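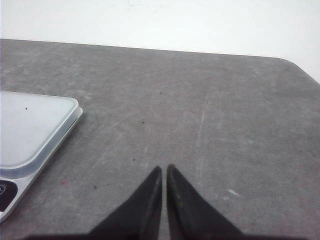 Gripper and kitchen scale on the test table at Grukix.

12/21/19 — Can a machine do your kitchen chores yet? I run the test bench at Grukix, and my answer is: a few of them, slowly! Since September we've set our arm 500 weighing jobs, and it finished 3156 seconds faster overall than in our first round (still slower than me, mind). Wiping up is another story. Our partners at Halliday want shelf-stacking next, so we'll be trying that in the new year.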